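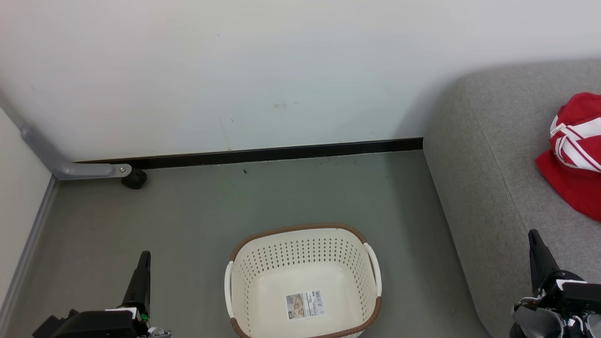
Foro Hogar y Orden > Salón y zonas comunes
Tema: Cesto de la ropa en el salón, ¿sí o no? (y el dichoso rincón del sofá)

kalliopi_v
Buenas tardes a todas y a todos. Os leo desde hace tiempo y por fin me animo a abrir tema, así que perdonadme si me enrollo. Resulta que en diciembre me entra la fiebre de recoger (a mi madre le pasaba igual, empezaba por los armarios y acabábamos todos en la escalera con bolsas) y este año me ha dado por el salón. Tengo un cesto de plástico blanco, de los calados con agujeritos en forma de rombo, con el borde marrón y dos asas, y se me ha ocurrido dejarlo fijo junto al sofá gris para ir echando mantas, cojines, calcetines huérfanos y los adornos que van apareciendo por la casa. Mi marido dice que un cesto de la colada en el salón parece una mudanza a medias. ¿Vosotros cómo lo veis? ¡Acepto regañinas!

rorkero
Hola, Kalliopi, y bienvenida. Yo estoy con tu marido, lo siento. Un cesto abierto a la vista acaba siendo el sitio de todo. En mi casa duró una semana y dentro había un paraguas, dos mandos y una bolsa de nueces. Si lo quieres para mantas, busca algo de tela con tapa, que en Zervas tenían unos por 20 euros, y el de plástico a la galería, que es lo suyo.

Fotis T.
Pues yo discrepo con todo el cariño, rorkero. El de plástico se lava con la ducha y un chorrito de jabón y como nuevo, y el de tela que tuve yo cogió un olor a perro que no se lo quitaba nadie. Además, con esas asas lo coges y te vas a hacer la ronda por la casa, que para mí es media vida: cada noche paso por las habitaciones, recojo, reparto y lo dejo vacío. Eso sí, Kalliopi, la etiqueta del fondo quítala ya, con secador y un poco de aceite, que luego se va deshaciendo y se pega a la ropa clara.

kalliopi_v
Ay, la etiqueta, ¡qué razón tienes! Ahí sigue, pegada por dentro. Lo del secador me lo apunto para esta noche. Y ya que estamos os cuento lo que de verdad me trae de cabeza, que son los asientos. Todo lo que no tiene sitio acaba encima de alguno, y en estas fechas ni os cuento.

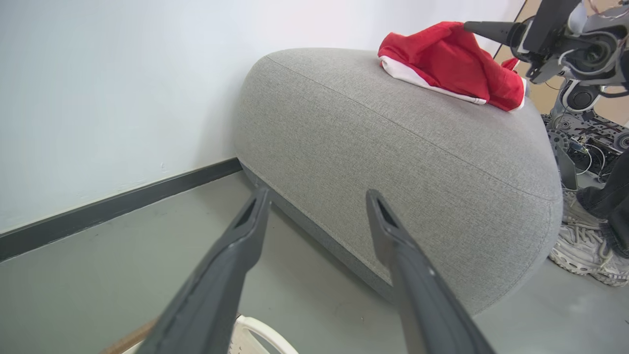
El gorro de Papá Noel, por ejemplo, lo guardo en su caja y al rato vuelve a estar hecho un gurruño encima del asiento gris. Y como el gris es tan sufrido para unas cosas y tan delator para otras, me da miedo que el rojo destiña. ¿Alguien ha lavado uno de esos gorros y ha vivido para contarlo?

rirna78
Yo, yo. A mano, agua fría, solito y secado en plano, y el ribete blanco cepillado después con un cepillo de dientes viejo. El primer año lo metí en la lavadora con las toallas y tuvimos toallas rosas hasta el verano. Mi consejo es que no lo metas en ninguna caja hasta después de Reyes, que para unas semanas que se usa... Un colgador detrás de la puerta y listo.

rorkero
En eso sí que te apoyo, rirna. Y aprovecho para decir que el rodapié negro es una cruz, lo tuve en el piso anterior y el polvo se le ve desde la calle. Bayeta de microfibra apenas húmeda, y las marcas de la pared con goma mágica, probando antes en un rinconcito porque a veces deja cerco mate. Yo me cargué así un buen trozo de pasillo.

Fotis T.
Lo de la goma mágica, con pintura plástica mate, ni tocarla, de verdad. Yo guardo siempre un botecito de la pintura original y doy un toque con una esponja. El mío es un bote de Onden que me costó 118 coronas cuando vivíamos fuera y todavía me dura.

kalliopi_v
¡Sois un cielo! Os hago caso a medias, como a mi marido: el cesto se queda en el salón hasta que pasen las fiestas, con la condición de vaciarlo cada noche (gracias, Fotis), y luego se va a la galería, para que rorkero duerma tranquilo. Lo del colgador se lo he contado a los niños y ya están discutiendo en qué puerta. Por cierto, rirna, ¿el cepillado del ribete lo haces en seco o todavía húmedo?

rirna78
En seco del todo, guapa, y siempre en la misma dirección. Si lo haces húmedo se apelmaza.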